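Search this site Go

Course Notes, Unit 4: Dish Storage on Raised Shelving
Instructor: Pui-shan Yip

4.1 Terms

Flatware shapes are grouped by profile. A plate has a flat center and a low rim. A shallow bowl has a wide basin and a flared wall. The two do not nest well together and are sorted before stacking.

A riser is a small shelf that stands on the work surface. It adds a second level for stacks and leaves the main surface open for loose pieces.

4.2 Sorting by color

Color is the sorting key in this unit. Plain dishes of one shape are hard to tell apart by diameter when seen from the side – color can be read from any angle. Closely related shades (rose and mauve, cream and pale gray) should be compared side by side before they are assigned to a stack. 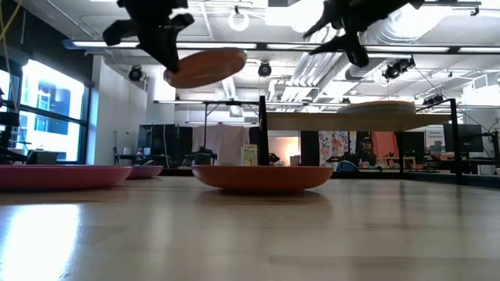
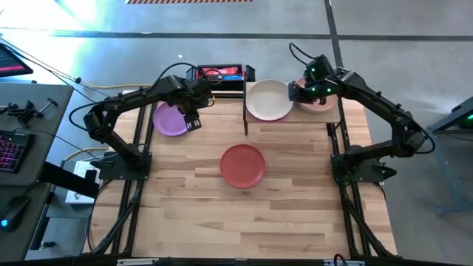 Colored dishes and the raised shelf, all on the light wooden tabletop.

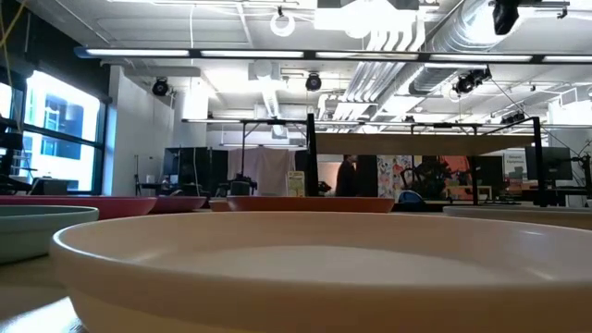 4.3 Stacking rules

1. Place the widest piece at the bottom.
2. Keep one color per stack. A pink plate under a cream-white one counts as a mixed stack and is recorded as such.
3. Lower each piece until the rims are parallel. A tilted rim indicates that the piece is not seated.
4. Keep stacks clear of the riser's front edge.

4.4 Load on the riser

Add the mass of all pieces in the stack. For the exercise, use 711 g per large bowl and 167 g per small plate. Three large bowls and three small plates give 2,634 g. The limit for the exercise is 2,663 g, so no further piece may be added. Show the sum and the remaining margin in grams.

4.5 Assigned work

Read the Vukska handout on rim profiles. Draw a storage plan for one riser and label each stack by color and shape. Submit plans to Themba Mofokeng by the end of December.

Contact: Unit 4 course desk | Back to top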